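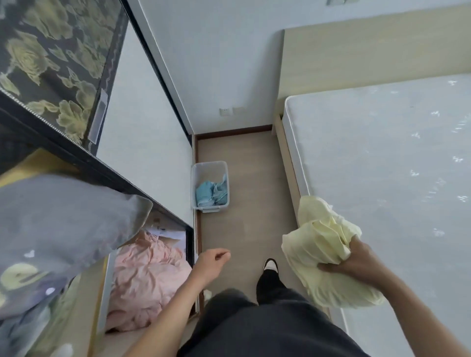
A sliding-door wardrobe with the bed close beside it, and a clear bin on the floor in the aisle.

Search tips
Type a keyword
Go

Changing the bed in a narrow bedroom

When the bed and the wardrobe share a small room, the walkway between them has to do several jobs. You dress there, you open the wardrobe there, and on sheet day you make the bed from there. Clear it first. Pick up shoes and any scraps of paper, and slide the wardrobe shut once you have what you need.

Keep one clear plastic bin on the floor at the far end of the aisle. Soft things can go in without folding, and you can tell what's inside without digging. Ours is a Brenow with an 18 inch base. Measure your gap before buying - the next size up blocked our door.

Strip the bed down to the mattress and leave it bare while you sort the laundry. Vacuum the quilted top with the brush tool and wipe the side rail with a barely damp cloth. Dust settles on the rail faster than on the headboard.

For the fitted sheet, find the label or a corner seam before you spread anything out. Do the two corners by the headboard, then the foot. Go back along the long side and pull the elastic down between the mattress and the frame a handful at a time. Pinch the edge with one hand and push the slack under with the other. If the corner pops off, the pocket is too shallow for the mattress.
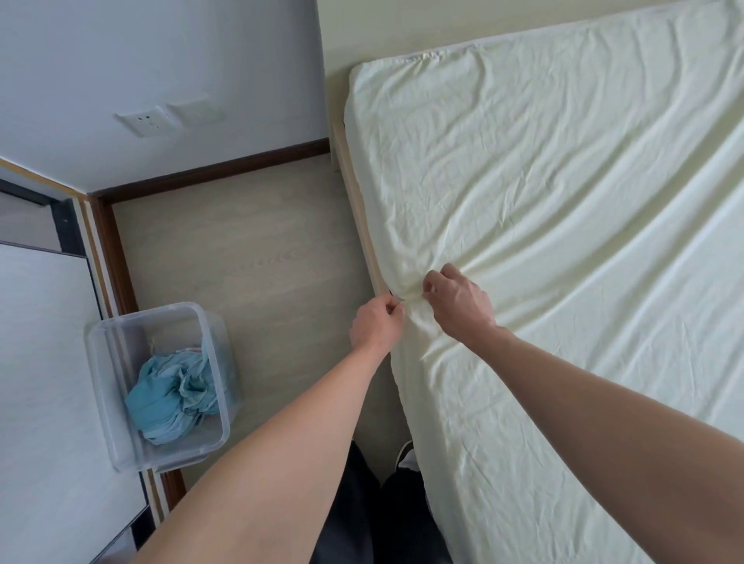 Once the edge is tucked all the way along, smooth from the middle outward with flat hands. Creases left over from the closet mostly drop out after a night or two. A spray bottle of plain water speeds this up - mist lightly and let it dry before you put the covers on.

Spare sheets store best as a set inside their own pillowcase, on the lowest wardrobe shelf. Check that no fabric hangs into the door track. We swap ours over in September, when the heavier bedding comes out.

Updated 4/21/26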